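Skumel Drawings
README for the family drawing archive, version 10
Last updated 17 June 2025

What this is

Skumel Drawings is a collection of children's drawings and paintings, scanned at home and put into folders with a short text file for each sheet. It has 738 sheets by three cousins, made between the ages of two and nine. Skumel was the oldest cousin's word for a snail when she was small, and it was already written on the first box.

The archive started as a way to get paper out of a hallway closet. It is shared with relatives and with a few families who asked how we did it. If you got a copy from one of us, you have the same files we have, minus the folder named "private," which holds sheets with addresses or school names on them.

Who made it

Azra Perić did most of the scanning and all of the sorting. Edin Radulović wrote the renaming script and keeps the backup drive. Ilze Hunt typed the captions from the backs of the sheets and called the grandparents about the ones with no caption. The children chose what went in and what stayed out, starting with the year they were old enough to care.

What is in the folders

early - scribbles, finger paint and handprints, up to age four
holidays - eggs, pumpkins, snow, birthday cards, the October leaf rubbings
people - family portraits, self-portraits, teachers, one dentist
animals - mostly snails and horses
stories - drawings that belong together, in page order
mixed - anything that did not fit
private - not shared

The biggest folder is animals, with 321 sheets. The smallest is stories, but each story has several pages and they should be kept together if you copy them. The one called Vistunska is a map of a made-up town and its last page was drawn two years after the first.

File names

Each name has the child's initial, the age in years, the folder and a running number. A sheet drawn on both sides gets "a" and "b" at the end. If we did not know the age, the name has "xx" in its place. Please don't guess an age and rename the file. We tried that with the horses and had to undo it when the older cousin found her own dates on the backs.

How the sheets were scanned

Most sheets went through a flatbed scanner at 300 dots per inch. Anything larger than the glass was laid flat and photographed by a window in the morning. Paintings with thick paint were photographed too, after one of them left a blue patch on the scanner lid.

We did not fix colors or remove creases. Pencil drawings look pale on some screens. There is a second, darker copy of those in a subfolder called "dark," and it is only there to make them easier to see.

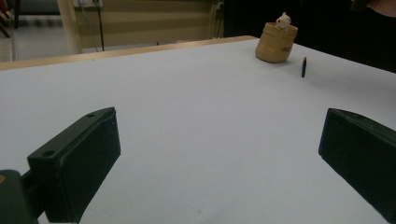 Glitter was the other problem. It comes out as black dots in the scans, and we left the dots alone. Collages with leaves or pasta were photographed once and then kept in a shallow box with the paper originals.

The text files

Every sheet has a plain text file with the same name. It has up to four lines: the title, what the child said about it, who it was for, and where the original is now. Some 80 of them have only a title. The children's own words are kept as they said them, in whichever language they used, with an English line under it when needed. Spelling on the drawings is not corrected either.

Known problems

- Two sheets in holidays are the same drawing scanned twice. We have not agreed on which scan to keep.
- The portraits of Gorazd Popescu and Velimir Berisha may be swapped. Both men had beards that year and neither one is sure.
- A few backs were not scanned in the early folder. The originals are in the attic and we will get to them.
- Sheets from the Popescu side of the family came as phone photos, and several are slightly blurred.

Using the drawings

Relatives can print anything for their own walls or for cards. Please ask before posting a drawing online, and leave out the child's full name if the answer is yes. The cousins are old enough now to be asked directly, and one of them usually says no to anything from before first grade. Don't sell prints or put the drawings on things for sale.

Adding more

Send new scans to Edin with the child's age and anything written on the back. He adds them twice a year, once in summer and once after the holidays. Paper originals can go to Azra, unfolded if possible. Her shelf has room for one more box.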